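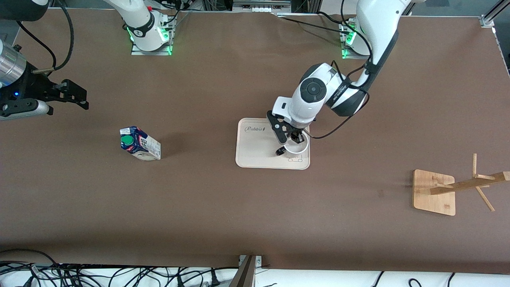
**Hemant Joshi**, with additions by Yolanda Ccori
*Handout 2: How surnames change in the record*

Students often come to their first parish register expecting one family to carry one spelling. Few families did. Before general schooling, the written form of a name depended on the clerk, who put down what he heard. A name might be entered three ways in a single decade without any member of the family having chosen to alter it.

## Kinds of surname

Most surnames in the British Isles fall into one of these groups:

- **Place** - from a settlement or a feature of the land (Hill, Wood, Ashby)
- **Occupation** - from a trade or office (Smith, Fuller, Reeve)
- **Relationship** - usually from a father's given name (Johnson, Price, Macdonald)
- **Nickname** - from appearance, habit or character (Short, Brown, Fox)

The last group needs the most care. An animal name may be a true nickname, but it may also be a shortened given name or a worn-down place name. *Rabbit* and *Rabbitt*, for instance, are sometimes traced to a pet form of Robert and have no certain link with the animal. The modern meaning of a word should not be taken as evidence of origin.

## Working with variants

1. Write down every spelling exactly as it appears, with the reference.
2. Say the name aloud. Dropped initial letters and doubled consonants are common.
3. Keep a separate list of likely misreadings by later copyists. Long *s* and *f* are regularly confused.
4. Do not join two entries on the strength of the name alone. Look for an agreeing parish, trade, spouse or witness.

A coat of arms is granted to a person and passes to that person's heirs. Sharing a surname with an armigerous family does not show descent from it.

## Preparation for the seminar

Choose one surname other than your own and collect 15 dated entries from at least 2 parishes. Submit these with a note of 300 words on the variants found. Work is due by the end of March and should be handed to Periklis Deligiannis. Questions about access to the registers go to Firouzeh Sharifi.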